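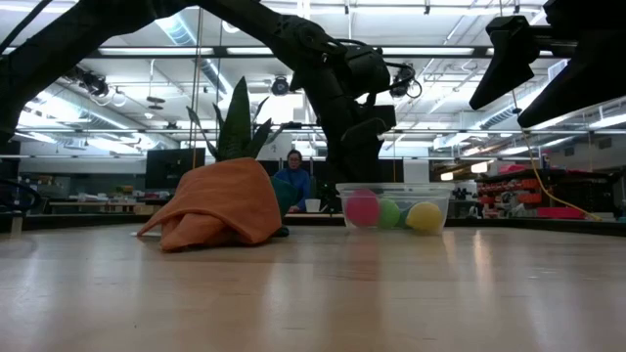 December 16, 2023

I promised a proper update on the two-arm build back when I was still waiting on bearings, and then I went quiet for so long that I got two emails asking if I'd quit. I haven't quit! Both arms are up, both are wired, and they've been living at Rillar (the shared workshop over in Ondolbridge, for anybody new) on the wood-grain table with the good lights over it. The practice objects have settled down to a tub of foam balls and a piece of cloth, and I have opinions about both. The clear tub especially. I like that I can see the pink ball and the yellow one through the side from wherever I'm sitting, and I do not like what those shiny walls do with the ceiling lights, but I'll get to that further down.

So, where was I. Last time I wrote, the left arm could go to a point and stay there, more or less, and the right arm was a pile of brackets in a shoebox. I'd named the whole thing Clikumo by then, which started out as the name of the folder on my laptop and then people at the workshop started saying it out loud and now that's what it is. If you see Clikumo in the rest of this post I mean both arms plus the laptop plus the box of power supplies under the table.

The big change is the wrist. The first wrist was skinny and pretty and it sagged. You'd park it, go get coffee, come back, and the fingers would be pointing at a different spot than the one you'd left them on. I spent most of the summer telling myself it was a software problem, and I wrote a whole sag correction thing, 184 lines of it, with a little table of offsets I'd measured by hand with a ruler and a flashlight. It sort of worked if you squinted. Then one evening somebody at the next bench grabbed the wrist, wiggled it, and asked if it was supposed to click like that. It was not supposed to click like that. The set screw had been chewing a groove into the shaft the entire time.

I deleted all 184 lines. Felt terrible for one minute and then great.

The new wrist is a big chunky lump and I'm not apologizing for it. It bolts on with real brackets, and the shaft has a flat on it so the screw has something to bite. It weighs more, so the elbow has to work harder, so I had to swap the elbow motor too, and then the shoulder started complaining. Anybody who's built one of these is nodding right now. You never get to change one joint! I ended up going with Bajpai drives for the shoulders on both sides, and I'll say this for them, the connectors latch. You push, it clicks, it stays. My old ones were held in with hot glue and good wishes.

Cables are still a mess. Most of them are thin black ones and I loop them around the joints with enough slack that the arm can bend all the way down without yanking anything. On the right side I ran out of black and used yellow, meaning to replace it, and I've come around to it completely. A yellow cable is so easy to keep an eye on. When the arm swings over I can tell right away if it's going to snag on something at the edge of the table. I'd do the whole thing in yellow if I were starting again, and I might anyway if I ever get a free weekend and a large roll of it.

A few of you asked what this has cost me, and I kept dodging the question, so fine. As of this week it's $2,639. I went through every receipt with a calculator and I double checked it hoping I'd added something twice. That's parts only, it doesn't include my membership at Rillar or the gas for driving to Ondolbridge and back or the pair of pants I ruined with threadlocker. The motors and drives are the biggest chunk by a mile. The fingers are the cheapest bit, they're printed, and I've been through so many sets that I keep the rejects in a coffee can like some people keep buttons.

About those fingers. The shape I've settled on is angular, with the tips coming in at a slant, and the reason is foam balls. Flat parallel fingers are terrible at foam balls. You squeeze and the ball squirts out sideways like a wet bar of soap and goes under somebody's bench, and then you're on your hands and knees with a yardstick saying sorry to people's ankles. With the slanted tips the ball gets kind of scooped from underneath while it's being squeezed, and it stays put a lot better. I tried gluing strips of rubber shelf liner on the inside too. Great grip, awful release. The arm would open up over the bin, all proud of itself, and the ball would just hang there stuck to one finger.

I've got four colors in the tub at the moment, pink, green, teal and yellow. The green and teal pair is driving me up the wall. When the teal one is sitting behind the others all Clikumo can find of it is a sliver, and under those long fluorescent tubes the sliver comes out the same color as the green one's shadow. Pink, no trouble ever. Yellow, no trouble unless there's a reflection on the tub wall right in front of it, and then it either thinks there are two yellow balls or it thinks there aren't any. I've turned the tub every which way. What helped most was dropping the exposure way down so the reflections quit blowing out, and then the rest of the room goes dark and gloomy on my screen, but I don't need the rest of the room.

(Somebody is going to write in and tell me to use an open tray with no walls. I know. I did, for two weeks. Works great! It also isn't the thing I want to do. The stuff in my kitchen lives in tubs and I want an arm that can reach into a tub.)

Then there's the cloth. The orange one came out of the rag bin and it's perfect, nice and bright and soft enough to fall in real folds when you drape it over something. The idea is that one arm lifts a corner and holds it up out of the way and the other one goes in. Right now the lifting part is where it all goes wrong. A cloth heaped up over an object has folds everywhere and every one of them looks like a corner to a dumb little program written by me. What I've been doing is leaving one flap sticking out at the bottom, off to the side, so there's one obvious place to grab. Cheating, yes. I'll take the flap away when it can do the easy version without my help, and not before.

The spiky green leaves poking out the top don't help either, by the way. The arm wants to come straight down from above and the leaves are exactly where it wants to be, so it has to sneak around. I had to teach it a kind of shrug, where it backs up and comes in from the side with the wrist bent. Looks ridiculous. Works more often than I expected.

Numbers, for the two people who like numbers: I've been logging every grab attempt on the foam balls since I put the new wrist on, and the log is at 2,215. I'm not going to give you a success rate yet. The first few hundred were done with the wrong finger spacing and a camera that was knocked crooked, and I want to throw those out and I also feel like throwing them out would be lying. So it stays a raw count until I decide. I run everything at 70 percent speed, both arms. I've had it up to full speed once and the whole table walked.

Oh, and that's the other thing I did, the table. I'd been blaming the shoulders for a wobble that was coming from the legs. One foot was sitting on a seam in the floor! Shimmed it with a folded piece of gasket and the wobble went down so much that I went back and redid the calibration from scratch, which took a whole evening and a burrito. If your arm wobbles, push on the table first. Get down on the floor and look at its feet. I could've saved myself the better part of a month.

The mistake I'm least proud of came when I got the second arm running. I'd copied the settings file over from the first one, and the second one is mounted facing the other way. You can guess. I told it to go left, it went right, very smoothly and confidently, straight into my water bottle. The bottle was fine. I had my hand on the stop button and I still didn't hit it fast enough, so now the stop button is on a long cord and it sits in my lap when anything's moving. Please put yours somewhere your hand already is.

What's next: I want the handoff. One arm picks a ball, passes it to the other one, the other one puts it down. I've gotten it to happen when I put the ball in the first gripper by hand and nudge things a little, which doesn't count, I know it doesn't count. The two arms disagree with each other on where the middle of the table is by enough to miss, and I've got to sort that out before anything else. I also owe a couple of you the files for the finger tips. They're on my laptop, they're named things like tip_final_new_b, and I need to figure out which one is really the one I'm printing before I send anybody anything. Give me until after the holidays on that. If you're near Ondolbridge before then and you've got a roll of yellow cable you're not using, you know where I'll be.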